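作业台与练习板图集

发布日期：2023年6月27日

本图集由提瓦里（Tiwari）职业技能中心展陈组编辑，内容为中心二楼装配基础实训室的作业台、练习板及配套零件。该实训室于今年6月完成整理并恢复使用，面向装配基础课程学员及预约来访单位开放。编辑本页，旨在使尚未到访的学员了解台面布置的基本要求，也供兄弟单位在筹建同类实训室时参考。

实训室原有台面颜色不一，练习板、零件盒与工具混放，学员在课程开始前需花费较多时间寻找零件。本次整理由Maricruz Lozano负责总体安排，Jhun Policarpio负责零件清点与编号，Salamatu Yusuf负责图文编辑。整理期间共核对零件4000件，其中磨损或尺寸不符者已全部更换。

台面与背景

作业台统一采用深灰色平整台面，台后悬挂黑色布幕。深色环境便于分辨白色板面与彩色零件的轮廓，亦可减少台面反光对视线的干扰。布幕每月取下清洁一次，悬挂后允许留有轻微褶皱，不作熨烫要求。

练习板

练习板为白色长方形，纵向置于台面中部，板面除零件外不得放置其他物品。课程开始前，由当值人员检查板面是否平稳，并以干布擦拭。
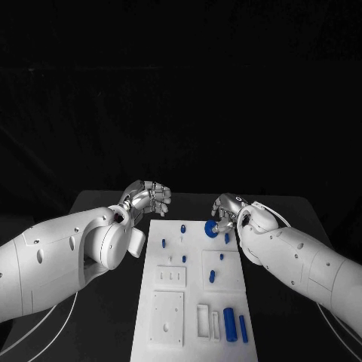
练习内容以取放和对位为主。初次参加课程者应先熟悉各零件的大小差别，再进行取放练习；动作以平稳为要，不以速度计分。每次练习时长为40分钟，中途可休息一次。

蓝色立柱

板上设有大小不等的蓝色小立柱。学员应先以目测判断尺寸，再行操作，避免反复试插造成边缘磨损。立柱如有松动，应即时告知当值人员，不得自行敲击固定。

蓝色圆盘形零件

圆盘形零件应以指端持取边缘，移至目标位置上方后稍作停顿，确认方向，再缓慢放下。练习中最常见的问题为落位过快，致使零件偏斜或碰倒邻近立柱。指导教师Buppha Chuensuk建议学员在落位之前将视线移至板面，不宜始终注视手中零件。

零件收纳

课程结束后，零件按尺寸分别放入Noketti收纳盒，盒盖标签朝外，置于南侧柜内第二层。缺件应在登记簿中写明编号，由零件管理人员于次日补齐。备用练习板另存于储藏间，领用须经当班教师签字。

清洁与维护

板面及零件使用中性清洁剂擦拭，不得浸泡。台面前缘为圆角，擦拭时应一并清理，以免积灰。每季度由Hemi Dunstan对台面水平度及练习板状况作一次检查，检查记录存于实训室档案柜，保存期限为3年。

来访与使用须知

预约来访单位每批人数以23人为限，入室前请将背包及饮品存放于走廊储物柜。参观期间请勿触碰已布置完毕的练习板，如需体验练习内容，可在预约时一并提出，由教师另行安排台位。

本页文字及图片可供教学及非营利用途引用，引用时请注明出处。如发现文字有误，请与展陈组联系。

编辑：Salamatu Yusuf
审核：Maricruz Lozano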